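Jarkham sells a simulated kitchen in which a robot arm can be trained before it goes near a real one. The package is called Holia, and I spoke by video with the developer who leads it, one afternoon in April.

"Our customers have one arm and many people who want to use it," she told me. "In Holia, everybody can have the arm." 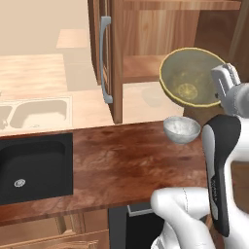
Brurnine Chiriac

The bowl tasks are the most used part of the package. I asked why a bowl, and she laughed.

"A bowl has a thin rim and a round side. If the fingers close badly, it tilts. And when there is a slice of something inside, like a lemon, you must also think about the slice."

The base licence costs 834 euros per year and includes 60 kitchen layouts. Another 40 are sold as an extra pack, and this I find a little expensive for a small school.
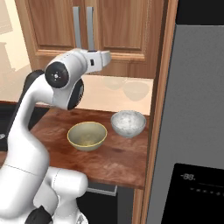

Brurnine Chiriac

We spoke then about surfaces. Wood grain, steel and soft reflections are all there, and she says that customers ask for them often.

"A policy which learned only on a grey table is lost in a kitchen," she said. "So we change the wood, the doors, the light."

Does it replace tests with a real arm? She does not claim this. Version 2 will bring better contact between fingers and thin edges, but she did not want to give me a month for it.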